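Re: [chores] are any of these things ready for a kitchen?
19th April

> Saw the Turnine clip where the arm clears a whole table and
> loads the dishwasher. Has anyone on here got one doing real
> chores yet, start to finish, no person on the sticks? Thinking
> of putting money aside for July but my wife says buy a better
> vacuum. Also does the gripper matter or is it all software now?

Quick one, typing between jobs.

Short answer, listen to your wife. Longer answer, depends what you call a chore.

We've had a Kullance arm on the bench since last July. Tidying is what it's best at. Pick up thing, put thing in bin, next thing. Soft stuff is easy mode, you can be way off on the grip and the fingers just sink in and hold. So every demo you see is plush toys and sponges. Fair enough, ours too.

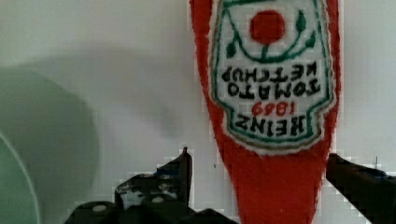 Hard stuff is where it falls apart. Last full run I did was 19 items off a kitchen table, mixed, and it got 17 in the right place. Sounds great untill you hear the other two were a wine glass and a bowl with soup in it. Took 6 tries on the glass before I hit stop. I could of cleared that table myself in two minutes.

On the gripper question, yes it matters, a lot. Swapped the stock fingers for the Ronex ones and wet plates went from hopeless to maybe. Same software, same everything. Watch out for the wrist cable if you do that, it catches when the hand rolls all the way over. Zip tie, leave slack.

Shop floor is a different story. A place near me has a Tessier cell moving the same part from tray to tray, 1472 parts on the last shift they showed me, no one touching it. But same part, same tray, same light. Move the tray a couple inches and it's lost. Your kitchen is nothing but moved trays.

No idea about the Turnine, never had one here. I'd want to see that clip uncut and at normal speed, and I'd want to know who set the table. If anybody on the list has one running pls post numbers, failures too.

Laundry, dont even ask. Towels ok. Fitted sheet no.

More later, gotta run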